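Harevdale rental listings, version 2

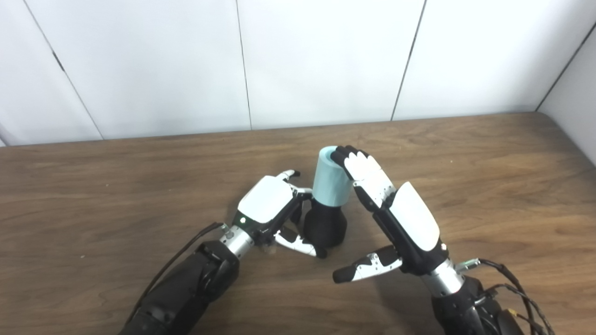 This data card is for the file of flats offered for rent in Harevdale and Stukow. It has 3,034 rows, one row for each listing. The texts were written by the agents and I kept their spelling as it was, also where the name of a building is written in two ways.

Columns

listing_id: number, unique
district: Harevdale or Stukow
building: for example Trestano or Rätsep House
bedrooms: whole number, 0 means studio
area_sqm: living area without balcony
rent_month: without water and electricity
text: the full advertisement

Known problems

In 100 rows the area is empty. Please do not read it as zero. Some flats were offered by two agents at the same time, and these are still in the file as separate rows. The floor is often given only as "high floor", so I did not make a column for it.

For quick tests there is a smaller file, sample.csv, with 1,000 rows.

Last changed: 2026-05-02
Contact: Dalia Laur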